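Search posts
Enter keyword

Thread: Rorkham hand-held gripper kit, review notes.

1/ The kit is a pair of hand-held grippers plus the Kavach logging software. Price as quoted: 735 for the pair, 1,059 with the extended license. Set up by one person in an afternoon.

2/ Test task is garment handling on a bed. Soft goods expose grip problems faster than blocks or cups do.

3/ Finger geometry: two fingers converging at the tips, screws reachable with an ordinary driver. Trigger travel is short. Wrist fatigue starts after an hour.

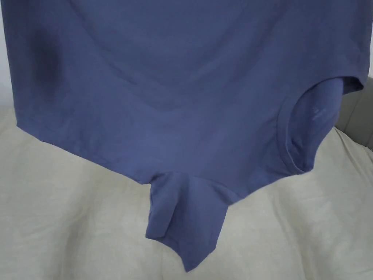
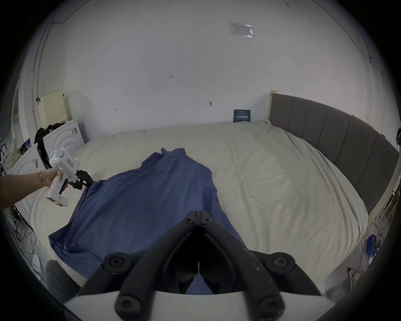
Blue fabric and cream fabric in all three:
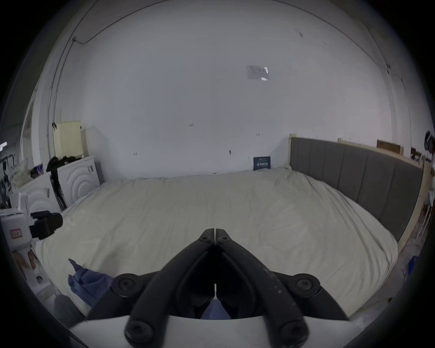 4/ Can I use one gripper on its own? One works for pick and place. Folding needs both, and the software pairs them at startup.

5/ We logged 108 folds in October. Kavach dropped 2, both during a battery swap. Export is plain files, no account needed.

6/ Complaints: the manual skips calibration, and the spare tips ship separately. Frøydis Haugland wrote a better calibration sheet than the one in the box. Will post it when she clears it.

7/ Verdict: buy the base version. The extended license adds remote viewing and a dashboard I opened once. Next up is the Ondieki wrist mount, same task.

Related
Gurkamora tip set: wear after a month
Kavach export formats compared
Ondieki wrist mount, first fit

Contact | Terms | Back to top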